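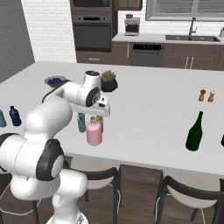
Simulated kitchen, arm over the island. Credit: Vornent.

Minutes, Purchasing Review, June
Item carried over from last time: Vornent kitchen arm package, offered through De Graaf
Chair: Ineke Wuyts. Minutes: Henk Van Beek, again.

1. Previous minutes
Approved. Ineke asked that the phrase "a lively discussion about cable ties" be taken out. It has been moved to this sentence.

2. What is on offer
De Graaf has sent a revised quote. The simulator license is 2449 per year and covers 2 seats. The add-on scene pack, called Plorkaveo, is 649, paid once. The arm itself is quoted separately and the quote for it has not arrived, which makes the total easy to read.

Henk summarized the brochure. The package lets a team rehearse pick-and-place jobs on a virtual kitchen island before buying any hardware. The kitchen is nicer than any kitchen belonging to those present. It has an espresso machine. Ours is still out for repair (see item 5).

3. Discussion
Ineke wanted to know whether the bottle task is hard enough to tell us anything. Three bottles stand close together under the gripper, the pink one in front and the amber one partly behind it, and she thought getting hold of the small one without knocking its neighbors would be a fair test. Henk agreed but would like to see it tried with the wine bottle, which at present has most of its side of the island to itself and is leading an easy life.

There was a question about the berries. The brochure does not say if they are separate objects or one lump. De Graaf to be asked. If they are one lump, the page headed "Delicate Food Handling" will need to be read again in a different mood.

Labels: the wine bottle has none. Our own shelves are nothing but labels, most of them curling. Henk to ask if we can load our own textures or if that is a further add-on.

Trirneo was mentioned as the alternative. It is cheaper and its manual is 6 pages long, two of them the warranty. No decision, but it stays on the list.

4. Decisions
Take the trial on one seat. No purchase until the arm quote is in and someone other than Henk has run the bottle task.
Scene pack deferred.

5. Any other business
Espresso machine: no news. Ineke noted that this item has now outlasted two suppliers.

Actions
Henk: berries, textures, arm quote.
Ineke: trial login, and a chair for the test bench that goes up when asked.

Meeting closed at 4:40 p.m.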